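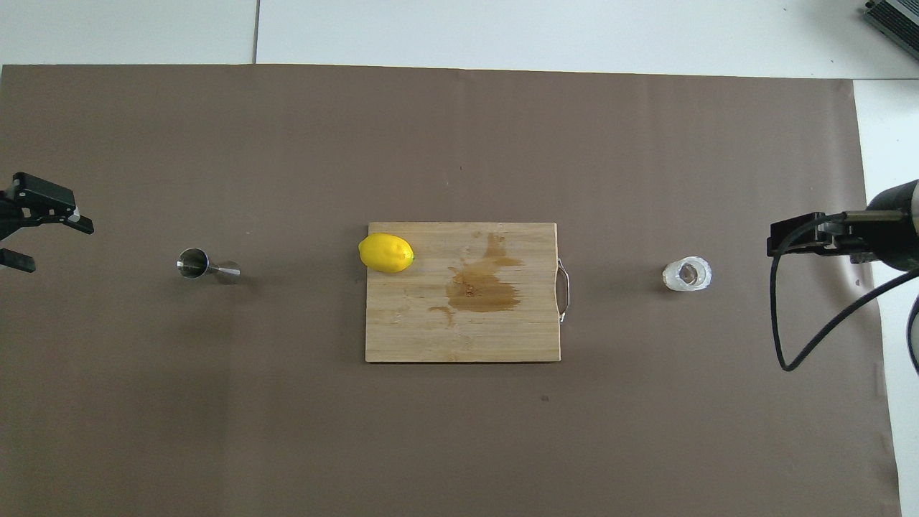
Sarla Mathur wrote in to ask why her form came back when she had filled in every box, and whether she now has to start the whole memorial paver request over. No, you don't. Nine times out of ten it's the line count or the service dates. Fix the one thing, keep your request number, send it again. Details in section 4.3.

4. Ordering an engraved paver – Primden Veterans Walk

Updated 2026-02-03. Replaces the October sheet. Please toss the old one, the line lengths are different.

Before you start, have these ready:
Full name of the veteran as it should read on the paver
Branch of service
Years of service, or "present" if still serving
Your connection to Primden (lived here, worked here, went to school here, or family of someone who did)
Discharge paper or other proof of service, copy is fine
A way to pay

4.1 Set up your account in Sulia

Sulia is the request system the city uses for permits, park rentals and now this. If you already have a login from a park rental, use it. Skip to 4.2.

1. Go to the city site and pick Online Services, then Sulia.
2. Choose New Resident Account. Choose this one even if you live out of town, there is no separate button yet.
3. Enter name, email, phone.
4. Check your email for the link. It's good for 60 minutes. After that you have to ask for a new one.
5. Set a password. Log in.

Note: The confirmation email often lands in junk. Look there before calling.

Caution: One account per email address. Couples who share an email should make one account and file both requests under it. Making a second one locks the first and we have to undo it by hand.

4.2 Fill in the request

1. From the menu pick Parks and Memorials, then Veterans Walk Paver.
2. Pick the size. Small is 2 lines, large is 3.
3. Type the text. Each line holds 16 characters. Spaces count. Periods count. So does the hyphen in the dates.
4. Pick the branch from the list. If it's not there use Other and type it in.
5. Upload proof of service. PDF or photo. Black out the Social Security number first.
6. Type a sentence or two on the connection to Primden. Doesn't have to be fancy.
7. Press Preview.
8. Read the preview out loud, letter by letter. Then have somebody else do it.
9. Press Submit. Write down the request number.

Note: Everything is cut in capitals no matter how you type it. McDowell comes out MCDOWELL. The engraver can't do a small c, we've asked.

Note: Rank may be shortened. Use the usual short form for the branch. If you're not sure leave it spelled out and put a question in the comments box, someone will get back to you.

Caution: No logos, no business names, no phone numbers, no web addresses. Nicknames are OK inside the name line if they fit.

Caution: Don't use the back button during upload. It clears the text and you wont get a warning. Use Previous Step at the bottom of the page.

4.3 If your request comes back

Returned requests show up under My Requests with an orange tag. Open it, read the reviewer's remark, fix that item only.

Line too long – shorten it or move up to the large size. The price difference gets added at payment.
Dates don't match – the years you typed are not the years on the discharge paper. Change the text or send a second document.
Proof can't be read – retake it in better light, lay it flat, get the whole page in.
Connection missing – step 6 was left blank.

Then press Resubmit. Do not press New Request. Same number, same place in line.

You have 30 days to resubmit. After that the request closes and yes, then you do have to start over.

4.4 Payment and proof sheet

1. Once approved you get a payment link by email. Nothing is charged before then.
2. Pay by card in Sulia, or by check at the counter in City Hall. Put the request number on the check.
3. A proof sheet comes from Rurkau, the engraving shop. Comes straight from them so the sender name will look unfamiliar.
4. Sign it and send it back.

Caution: After the proof sheet is signed there are no changes and no refunds. A spelling error that was on the signed sheet means a new paver at full cost. Please please check it.

4.5 Placement

Pavers go in twice a year, spring and fall. You can ask to be next to a family member's paver, put their name and request number in the comments box. We try. Can't promise it on the Were Street side, those rows are nearly full.

You'll get an email with the row and position when it's set. The map by the flagpoles is updated a few weeks later – go by the email until then.

No computer? Paper forms at the City Hall front counter, same rules, same character boxes. Print in pen. Staff will enter it in Sulia and hand you the request number before you leave.

Next: 5. Correcting or replacing a damaged paver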